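La Daltell, deux hivers plus tard

Publié le 1 déc. 2023

J'avais promis de reparler de la voiture après le premier hiver, et puis le premier hiver est passé, le deuxième est presque là, et je m'y mets enfin avec une tasse de thé et un peu de mauvaise conscience. Pour ceux qui arrivent maintenant : nous avons remplacé notre vieille Costa diesel, que j'aimais beaucoup malgré son chauffage capricieux, par une Daltell électrique d'occasion, achetée chez Fotside après des semaines d'hésitation (et pas mal de discussions à table, il faut bien le dire).

La batterie, d'abord, puisque c'est ce que vous me demandez le plus souvent. Au dernier contrôle, Fotside m'a annoncé une capacité restante de 84 %. Sur le moment j'ai fait la grimace, je m'attendais à mieux, mais au quotidien je ne m'en rends pas compte du tout. Je recharge à la maison la nuit, sur une prise renforcée, et je pars le matin sans y penser.
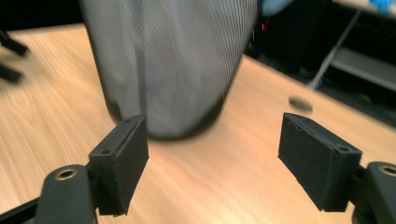 Maëlle78 m'écrivait sous le dernier billet que 84 %, pour une voiture de cet âge, elle signerait tout de suite, et que la sienne perd surtout de l'autonomie quand elle roule vite sur l'autoroute en plein froid. Je la rejoins volontiers sur l'autoroute. En février, nous sommes allés jusqu'à Serunstead chez des amis, et il a fallu nous arrêter trois fois pour recharger alors que le planificateur en annonçait deux. Le dernier arrêt s'est fait sous une pluie glaciale, devant une borne qui refusait ma carte. J'ai fini par passer par l'application, avec les doigts gelés, pendant que toute la famille me faisait des signes d'encouragement derrière la vitre !

Côté argent, je tiens un petit carnet, une vieille habitude du temps de la Costa. L'assurance a légèrement augmenté, l'entretien a beaucoup baissé, et les pneus, hélas, s'usent plus vite que je ne l'imaginais.
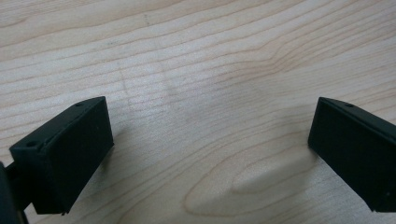 Le train complet m'a été facturé plus cher que les anciens, parce que la dimension est moins courante, et je vous conseille vraiment de regarder ce détail avant de signer quoi que ce soit. Pour le reste, je n'ai changé que les balais d'essuie-glace et le filtre d'habitacle, que j'ai monté moi-même un dimanche, assez fier de moi.

Est-ce que je la rachèterais ? Oui, je crois bien, mais en négociant davantage. J'avais obtenu 2000 euros de reprise pour la Costa et j'aurais sans doute pu insister un peu. Et je prendrais la version avec pompe à chaleur, qui me faisait lever les yeux au ciel à l'époque et que j'envie maintenant à chaque matin de gel. 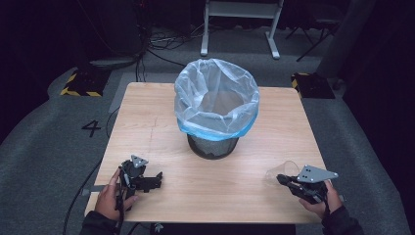

Une petite corbeille noire en maille et son sac, sur la table.

La prochaine fois, je vous parlerai des pneus quatre saisons, j'ai deux devis sous le coude et aucune idée de celui que je vais choisir.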